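Skip to main content
Search
Home » Careers » Open positions » RF Test Engineer, Antenna and Microwave Measurement
Posted January 24, 2018

RF Test Engineer, Antenna and Microwave Measurement
Location: Forness
Full time, permanent

Bunard has been building and testing microwave parts for other people's radars and ground stations for a good many years now, and we are looking for another pair of hands (and another pair of ears, because half of this job is listening to what a customer is really asking for) in our measurement group at Forness.

We are a small company. You will know everyone's first name by the end of your second week, and probably how they take their coffee as well. We make horn antennas, waveguide transitions and a line of filters, and we measure every one of them before it leaves the building. Over the last couple of years more and more of our work has come from outside — companies who build their own antennas and would like somebody with a decent chamber to tell them what they have made. That side of the business has grown faster than we planned for, and the measurement group has been very patient about it, and now it is time they had some help.

What you would be doing

Most of your week would be spent in and next to the anechoic chamber, setting up antennas on the positioner, running pattern and gain measurements, and turning the results into reports that a customer can read without calling us three times. You would also look after the network analyzers on the bench, keep the calibration records in order, and write or fix the small scripts we use to drive the equipment. We use Python for anything new. There is a fair amount of older code that is not Python, and we would be grateful to anyone who feels like moving it over a piece at a time.

The work runs from 2 GHz up to the low millimeter-wave bands. Typical jobs are ground terminal antennas, feeds for weather radar, and the occasional airborne blade antenna that arrives in a box three times its size. From March we will also be taking on acceptance testing for the Borine program, a family of compact tracking antennas, and whoever joins us will have a large share in planning how those tests are done. If you like to be there when a test procedure is still a blank page, this is a good moment to come.

You will travel now and then, mostly to the Yu site, where we keep our outdoor range. It has a 200 meter path and a lovely view, and it is windy more often than we would like. Please expect to be there a couple of days at a time in the warmer months. We pay for your travel and lodging, and we lend you a proper coat.

What we hope you will bring

A degree in electrical engineering or physics is the usual way in, but we have hired good people who came up through the service or through a technician's bench, and we would be happy to do it again. You should be comfortable with a vector network analyzer and a spectrum analyzer, and you should know why your connectors need to be clean. Some time spent with antenna ranges, near-field or far-field, would put you well ahead, though we can teach it to someone who is careful and curious.

We would also like you to write clearly. Our reports go to engineers, to purchasing departments and sometimes to a program office, and they all deserve to understand them.

Because part of the work is for defense customers, you will need to be eligible to handle export-controlled technical data. You should be able to lift up to 80 pounds with a colleague's help, and to work on a ladder inside the chamber.

What we offer

Health and dental coverage from your first day, a retirement plan with a company match, paid vacation that we do expect you to take, and support for short courses and conference travel. Hours are flexible around the chamber schedule. If you have a child to pick up from school, tell us and we will book your chamber time in the morning — most of us have been in the same spot.

How to apply

Please send a resume and a short letter to the careers address on our contact page, with "RF Test Engineer" in the subject line. In the letter, tell us about a measurement that gave you trouble and what you did about it. It does not need to be a success story, and it does not need to be long. We read every letter ourselves, and you can expect an answer in around 2 weeks.

If we think we might suit each other, we will set up a phone call first, and then ask you to come and spend most of a day with us at Forness. You will see the chamber, have lunch with the group and talk through a set of measured patterns together with the people you would be working beside. We cover the cost of your trip.
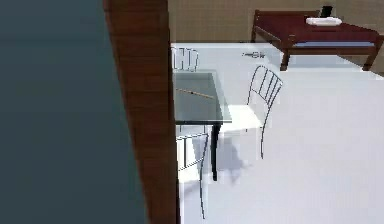
After the visit we try to make up our minds quickly, and we will call you either way. If you have questions before you apply, about the work or the town or anything else, write to the same address and one of the measurement group will get back to you.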